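Leftover Food at Two Student Canteens

Project report by Reda Shawky
Supervisor: Bergþóra Kárason
Handed in 20 Mar 2025

1. Background

The project looks at what students leave on their plates at lunch. The university has two canteens, Grusis on the main site and Zunside next to the sports hall. Both are run by the same catering firm, Novura, and they share a menu. The prices are the same too. The main difference is in how the food is served. At Grusis the staff fill the plate behind the counter. At Zunside people help themselves from the hot trays and pay a flat price.

I expected more waste at Zunside, as people tend to take too much when they serve themselves. The kitchen manager at Grusis expected the opposite and told me so at our first meeting.

2. What I did

The survey ran for four weeks in February. I stood at the tray return during the main lunch service and filled in one line on a sheet for each plate that came back. Weighing every plate would have held up the queue, so each one was given a grade by eye: empty, a little left, up to half left, or more than half left. I also wrote down which food made up most of what was left. Bones, peel, cores and paper napkins did not count as waste.

A plate with only sauce or crumbs on it was graded as empty. This was decided after the first lunch, when it became clear that almost no plate comes back fully clean. The sheets from that lunch were thrown away and are not part of the results. 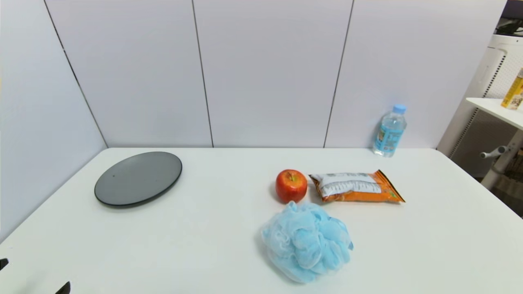 Figure 1. Round, dark grey plate on a white table.

In total 868 plates were graded. There was also a short paper questionnaire, left in a box by the tills, which 67 people filled in. It asked how hungry they had been, whether they were happy with the size of the portion, and why they had left food if they had done so.

3. Results from the tray return

Grusis had the higher share of plates with food left on them. The gap was clear in every week of the survey, though it was smaller in the last week, when the weather turned and both canteens were fuller than usual.

The kind of food left was different as well. At Grusis it was mostly boiled potatoes and rice, the parts of the meal that come in a fixed scoop. At Zunside it was mostly salad and bread. Meat and fish were seldom left at either canteen.

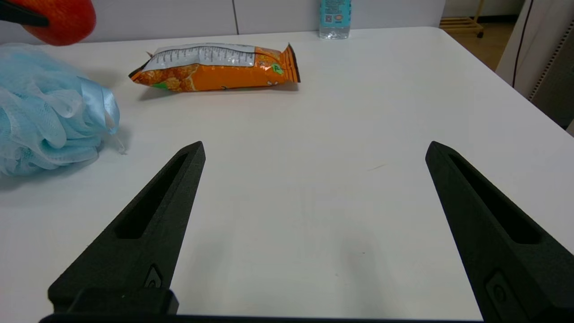
The size of the plate may play a part here. Zunside uses a smaller plate for the main course, and people can go back for more within the same price. Few of them did while I was there. I did not write down second helpings, which I now think was a mistake, as it would have shown how much was taken overall as well as how much came back.

Plates with more than half the meal left were rare. When they did come back it was often with the same dish, a baked aubergine that was on the menu at both canteens. Novura has since been told about this.

4. Results from the questionnaire

The most common reason given for leaving food was that the portion was too big. The next was that there had been no time to finish. Several people at Grusis wrote that they would have liked to ask for less but did not want to hold up the line, or did not know that they could. There is a sign about smaller portions, but it is fixed to the wall beside the cutlery, which people reach after they have been served.
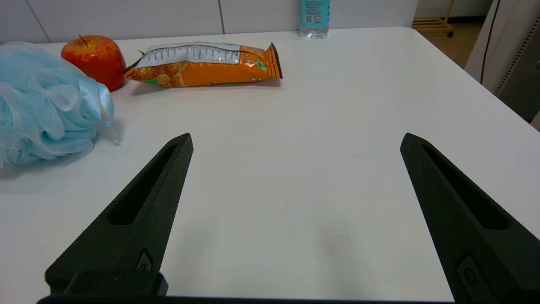

People who said they had a class straight after lunch were more likely to say they had left something. This was true at both canteens. The timetable leaves a short gap on some days, and the walk from Zunside to the Ásgeirsdóttir building takes up a good part of it.

Fruit came up more than I had expected, although the form did not ask about it. Students wrote that they put the apple or banana in their bag and ate it later. This would explain why whole fruit hardly ever turned up on the trays. A couple of answers also asked for fruit to be sold at the till on its own, without the rest of the meal. 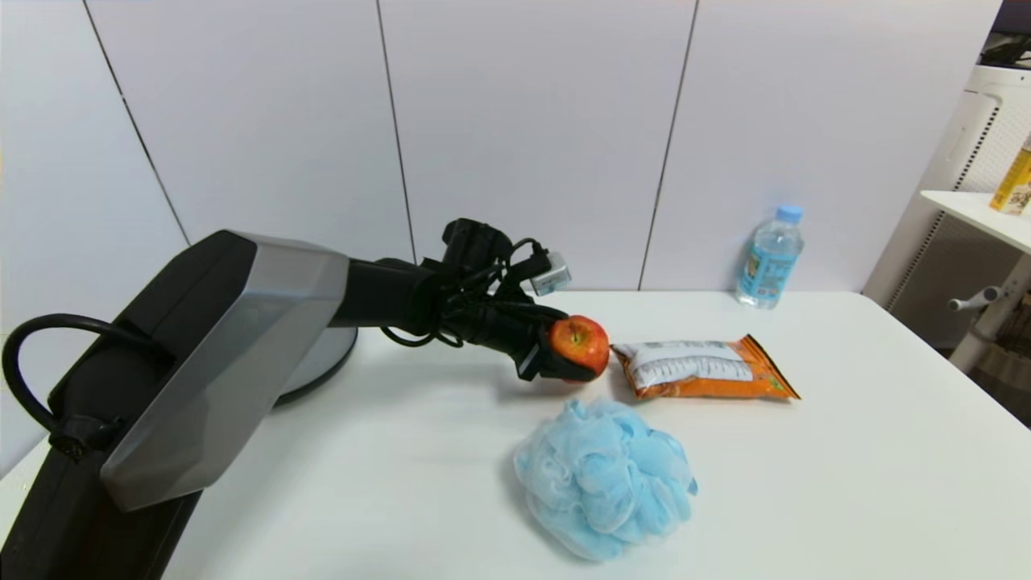 Figure 2. Red apple.

5. Weak points

Grading by eye is rough. The same person did all of it, which helps, but a heap of salad looks like more than it weighs and a piece of potato looks like less. The questionnaire was filled in by those who felt like doing so, and people with a complaint are probably over-represented.

The survey also covered one short part of the year. Lunches in the exam period may look quite different.

6. Suggestions

Grusis should move the sign about smaller portions to the start of the queue, and the staff should ask "large or small?" before they serve the potatoes or rice. Zunside could put the bread after the hot food so that people take it last. I would also like to see a new survey done with scales, even if only on a small number of plates, to check the grades used in this one.

The tray return sheets and the blank questionnaire are in the appendix.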